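Bench notes, or where the arms are at

Quick one tonight, it's nearly 11 and I've got work in the morning. Been a month since I posted and three people have asked if the thing caught fire. It did not catch fire.

So. Both arms are up. Both on the one rail along the front of the table, which is the thing I should have done in May instead of bolting each one down on its own and then wondering why they never agreed where the middle of the table was. One rail, two mounting plates, same datum for everything. Calibration went from a whole evening to 14 minutes. Felt a bit sick about the evenings.

Enclosure panels are in too. Pale grey, got them as offcuts from Itton out past the highway, paid 50 bucks for the lot and strapped them on the roof of the car. Driving home at 40 with the hazards on. The colour matters more than I expected, the old setup had the shed wall behind it with all my tools hanging there and the vision side hated it. Every spanner was an object. Now it's plain walls and a white tabletop and the detections have settled right down.

Cabling. I know. The purple stuff is still on the outside of the arms, tied along the left forearm and then a big loop over the elbow. I left the slack in on purpose, first go I had it tidy and tight and the elbow pulled a connector clean off the board at full reach. Ugly loop stays until I find some decent cable chain that doesn't cost more than the arm. Sadowski make one that's meant to be good but the shipping to here is a joke.

Power's sorted, mostly. Little electronics module at each end under the rail, one per arm, short runs. Used to be one box in the middle feeding both and whenever the right arm did anything quick the left would brown out and sag like it was tired.

Current job is lids. Left arm takes the lid, right arm goes for whatever's in the container. Sounds like nothing. The curved handles are good to grab if you come in square, and hopeless if you're a few degrees off, the fingers just slide round and the lid spins. Tapered fingers help. I'm on the third set of printed ones and these are the first I'd call useable.

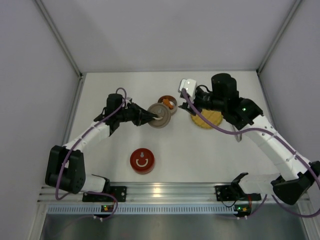

Oda Tangen reckons I should stop fussing with the fingers and slow the whole approach down by half, her view is that most bad grips are just speed and you can get away with awful fingers if you're patient. She's probably right. I tried it Wednesday and it was heaps better, but also so slow I went in and made a cuppa and it was still thinking about the handle.

The bit I'm stuck on is the handover in timing. Right arm has to come in while the left is still holding the lid up, and they share that airspace over the middle of the table. At the moment I've got a dumb keep-out bubble around each wrist. Works but it's huge, the motor housings stick up and the bubble has to cover them, so the right arm takes this silly wide path like it's parking a caravan. Going to try a proper shape for each link this weekend. The planner I'm using (Nirnura, the free version) supports it, the docs for it are two paragraphs and one of them is wrong.

Logging is finally saving every run instead of every second one. Off by one, my fault, don't ask how long. 2,258 runs on disk now and I've looked at maybe the last 3 properly.

To do, in no order:
keep-out shapes
cable chain, cheaper
move the estop, I keep hitting it with my elbow
label the power leads before I forget which is wich
sweep the shed

If anyone's got a spare 24 volt supply they want to part with, I'm after one. Happy to swap for filament, got a pile of orange nobody wants.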